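Lasutport > Shared Workshop > Inspections > Room 2

Search inspections Enter keyword Go

Room 2 walk-through, sorting table and surroundings

Inspected by: Sidra Usmani
Copy to: Svenja Rieger
Date: 25th January
Last full one: September

Key: OK / FIX / WATCH. Comments under each. Sorry for the shorthand, had the fire panel visit straight after.

1. DOORS AND WAY OUT

1.1 Main door opens fully, closes on its own - OK
Closer a bit slow. Fine.

1.2 Way out clear from table to door - FIX
Flattened cartons leaning on the wall again, Petersen delivery. Moved them myself. They need to go out to the bay same day, not "later." Svenja, can you put this on the sheet by the door?

1.3 Exit sign lit - OK

1.4 Door width clear, min 80 cm - OK
Measured with the cart parked where people park it. Only just makes it. Would like the cart on the other wall.

2. FLOOR

2.1 Dry, no spills - OK

2.2 No small parts underfoot - FIX
Picked up a few blocks by the stool and one under the radiator. Somebody will roll an ankle. Sweep at end of session, every session, including the short ones.

2.3 Mats flat - WATCH
Corner by the sink curling. Taped for now. Tape wont last. New mat asked for from Greltico, no date yet.

3. SORTING TABLE

3.1 Top sound, no splinters - OK
Ran a cloth over the whole maple top, nothing snagged. The darker streaks are just the grain, somebody reported them as burns last time. Not burns.

3.2 Top clean - OK
No sticky patches. Please keep using the mild soap and not the orange stuff, it strips the oil.

3.3 Stable, doesn't rock - OK
Leaned on it both ends.

3.4 Work surface tidy between jobs - WATCH
Better than September by a long way. A couple of red blocks still out on the wood. Not a hazard there but they're what ends up on the floor, see 2.2. Back in the red-orange bin with the rest please.

3.5 Edges and corners, nothing sticking out at hip height - OK
Checked all the way round. Black framing runs out past the wood so mind your hip on the end if you're in a hurry. I was.
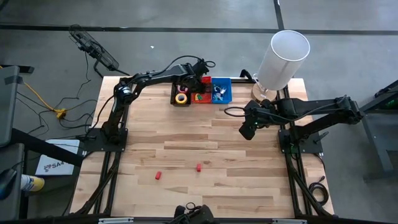
3.6 Cables kept off the sorting area - WATCH
Loops need to stay up and away from where hands go. If one sags, don't tuck it under a bin, tell me. Same for anything hanging near the edge where a sleeve could catch.

3.7 Nothing heavy stored on table - OK

4. BINS

4.1 In a row at the back, not stacked - OK
Keep it like this. Stacked bins were the main complaint in September and they did come down once.

4.2 Bins not cracked - OK
Lifted each one and looked underneath. No splits.

4.3 Contents match bin - WATCH
Black: tape. Yellow roll, pink roll. Good.
Red-orange: small colorful bits, something green in with them. Fine, mixed is ok in that one.
Blue: white and light-blue bits. Fine, but can whoever fills it stop at the rim. Overfilled bins spill when you slide them.

4.4 Labels - FIX
Still none. I know the colors do the job for people who are here every week. They dont for anybody new. Skerel label sheets are in the drawer under the sink, 10 to a pack, there are 2 packs. Takes five minutes.

4.5 No blades or scissors loose in bins - OK
Went through all three by hand, slowly. None. Scissors live on the hook. Tape gets cut with scissors, not teeth, not keys.

5. LIGHTING

5.1 Ceiling lights working - OK
One tube flickers for around 2 minutes from cold then settles. Reported.

5.2 Lamp on table - WATCH
Tall white one with the round wooden base, back right corner. Base sits flat. It's close to the blue bin though, and if the bin gets shoved right the lamp is what it hits. Leave a hand's width between them.
Nothing draped over the shade, ever. Came in one evening last fall to find a scarf on it. Not ok.

5.3 Lamp plug and cord - OK
No fraying, plug cool.

5.4 Enough light at the front of the table - OK
Bit dim by the door end after four, livable.

6. ELECTRICAL (visual only)

6.1 Outlet covers on, not cracked - OK

6.2 No power strip plugged into another power strip - FIX
Found one behind the shelving. Unplugged. If you need more outlets ask Svenja and we'll get one put in properly.

6.3 Test stickers in date - WATCH
Kettle's runs out soon. Rest fine.

7. FIRST AID AND FIRE

7.1 First aid box stocked - FIX
Small bandages nearly gone, eyewash fine. Ordered.

7.2 Extinguisher on hook, pin in, gauge green - OK

7.3 Emergency numbers posted and readable - OK
Coffee stain on the corner, still readable.

8. TO DO

Sweep under radiator - whoever closes
Cartons to bay, same day - all
Bin labels - Svenja
Bandages - Sidra, ordered
Power strip, find out whose it was - Sidra
Mat - waiting on Greltico
Lamp / blue bin gap - all, ongoing
Kettle test - Svenja to book

Room ok to use in the meantime. FIX items I couldn't sort on the spot need closing before the next walk-through, initial them on the paper copy by the door when done. If something breaks before then write it down, dont just mention it to me in the corridor, I will forget.

S. Usmani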